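Automation and Work Cells
Handout 6: The dropped cover, and why I don't believe the first report

Read this before the seminar. Bring the fault log printed out, and bring a pen, as you will be crossing things out.

The case is the Kesdale cell, the two-armed robot that picks up molded plastic covers next to a yellow table. In January it let go of a cover in mid-lift. No one was hurt. The cover hit the base and slid onto the carpet, and the cell sat idle for the rest of the afternoon while people argued. The report that came out of the argument runs to a page and a half and gives the cause as "operator loaded part incorrectly." I have read a lot of reports that say this. Very few of them convinced me.

Start with the grip. A cover this size is held by its narrow lower end, one gripper on each side, with nearly all of the part standing up above the hands. Ask yourselves what happens to the load at the fingers when the top end swings even a little.
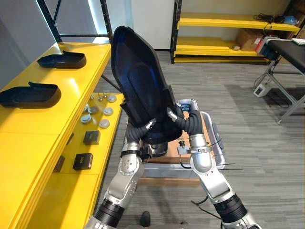
Othmane Zaki thinks I am being unfair to the report. The loading marks on the table were worn, he says, two people on the shift had already complained about them, and a part picked up crooked will stay crooked however good the hands are. Fix the marks first and see if it ever comes back.

Fair enough, and the marks should be fixed. But look at what the log has in it. The grip force was set to 300 (controller units, see Handout 4). The log shows 300 at pickup and 300 at the moment of the drop. The report takes this as proof that the gripper was fine. A reading that doesn't move at all while a part is falling out of the hand should make you suspicious. Either the force really was steady, or the log was writing down the number it had been told to reach and never the number it measured. The report doesn't say which. I asked, and got the brochure.

The fault code was 1274. In the Kesdale manual that code means "object lost," and it is raised after the fingers close past the expected width. So it tells you the part is gone. It can't tell you why, and it certainly can't tell you who loaded it. Somewhere between the code and the report, a person supplied the missing half.

Now the fingers. The jobs at this table aren't all two-handed lifts. Some of them bring the fingertips down close to the table near its raised edge, and a light touch against that edge is easy to miss and hard to find afterward in a log that only records faults.

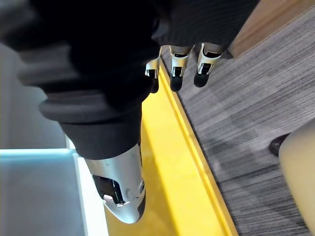 Naima Morsy
Course Lecturer, Automation and Work Cells

Questions about this handout go to me, not to the lab desk.

My own guess, and you are welcome to knock it down, is slow wear at the fingertips plus a swing that was too fast for a tall part. I can't prove it. The tips were replaced the same evening and the old ones thrown out, so the best evidence went in the trash before anyone had written a word. The swing speed was lowered too. With both changed at once, a quiet month afterward shows very little about either.

For the seminar, write half a page on each of these:

Which lines in the report are things somebody measured, and which are things somebody assumed? Mark them in two colors.

What would you need to add to the log so that a steady 300 means something?

The stop came after the part was already lost. Where could it have come earlier, and what would a false stop cost the shift?

Suppose Zaki is right about the marks. What test would show it, and what result would make him change his mind? Do the same for my guess.

Anyone using the cell for the practical: stay outside the reach of both arms during a lift, including when the robot looks like it has paused. A paused arm holding a part is still holding a part. Ilham Helmy has the sign-up sheet.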